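The Mug Was Fine

The bathroom storage business would like you to worry about your toothbrush. Is yours standing in a cup like it's 1974?

By Shalini Kushwaha

The press release said that 551 people out of 2,052 had described the place where they keep their toothbrush as "a source of low-level stress." I read that line at my desk on a Sunday, eating toast, and spent the next 10 minutes trying to remember whether I had ever had a feeling about mine.

The survey came from Fedmont, a home storage company that would like to sell you a toothbrush station. The station is called the Durum. It has a tray, a drip channel, a lid that lifts and a slot for each member of the household, and it comes in four colors, three of them gray. The release calls it "a calmer start." I asked how the question about stress had been worded. After a week a Fedmont spokesperson sent me the full list, and there it was, number six: "Which of the following parts of your bathroom cause you any stress, however small?" You could tick as many boxes as you wanted. There wasn't a box for none.

So roughly a quarter of the people who were asked to name something stressful in the bathroom picked the toothbrush. I'd like to know what the others picked. The spokesperson said those results were being held for a later announcement, which I take to mean there's a shower caddy on the way.

I don't want to be unfair to the thing. I borrowed one and used it for a month. The lid works. The slots are a good size for an ordinary manual brush and too tight for the fat handle of an electric one, and the box doesn't mention this. The drip channel does collect drips. By the second week it had also collected a pinkish film that I had to get out with a cotton swab, folded over, because the channel is narrower than any cloth or finger I own. The manual suggests taking the unit apart every few days. It comes apart into five pieces. I put it back together wrong twice, and one of those times the lid sat crooked until Thursday.

What I'd been using before was a glass mug with a chip in the foot. To clean it you pick it up by the handle and wash it with the dinner dishes.

People who sell storage have an answer to the mug, and it goes like this. Water runs down the handle and sits at the bottom. The brushes lean on each other. The mug takes up room. All of that is true. It's also true that you can pour the water out, and that two brushes in one mug can be made to lean in different directions by a person who cares enough to do it. I can't find a problem in the list that calls for a drip channel. I went looking for one in the product literature from Zemthorpe as well, a more expensive outfit whose holder hangs on the wall with adhesive pads, and I found the word "hygienic" used over and over with nothing behind it. I asked what it had been compared with. "Traditional storage," they wrote back. I asked whether that meant a mug, and that was the end of the correspondence.

Then there's the clear counter, the idea that all of this leans on. In the brochures, every object has been lifted off the surface and given a home, and you're left with a long stretch of pale wood and maybe one stem in a vase. I'll admit it gets to me. Pale wood with a big lazy grain is a lovely thing to look at, and I understand why a person would want to see more of it. But the Durum sits on the counter too. It's wider than the mug. I measured them both, and where the mug leaves a ring the size of a coaster, the station covers a patch about as big as a paperback. If seeing the wood is the point, you've gone backward and paid for the trip.

I took the question to Gachanja, a secondhand housewares shop a short drive from me, mostly to see what people had given up on. One whole shelf was toothbrush holders: ceramic ones with holes in the top, suction ones that had quit sucking, a bamboo one gone black at the base. Every one of them had been somebody's calmer start. Mugs were in a bin by the door. The woman at the register told me the mugs sell and the holders mostly don't, and she marks the holders down until they go. That's one shop, and I wouldn't hang a survey on it. Fedmont says it moved almost 2,000 stations in the first month, so plenty of people disagree with her customers.

My advice, if you want any, costs nothing. Use clear glass, so you can see when there's water in the bottom. Get one with a handle. Keep it heavy enough, and low enough, that a brush leaning against the rim won't tip it. Small mugs do better here than tall tumblers, where a short brush slides down and you end up fishing for it. Then put it on whatever surface you like looking at and leave it alone.

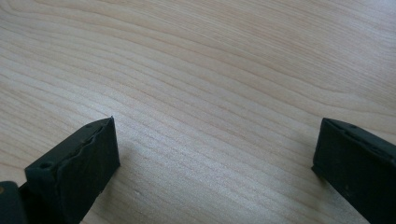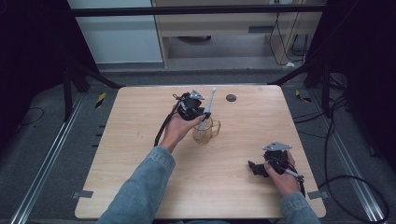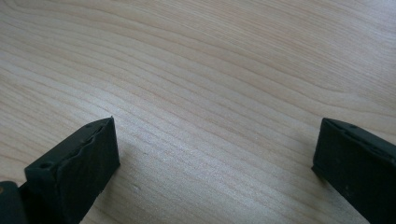

Pale wood grain in all three. In the middle one, a light gray toothbrush and a small clear glass mug with a loop handle.

The Durum went back to Fedmont in its box, all five pieces, with the lid on straight. They've asked whether I'd like to try the larger model.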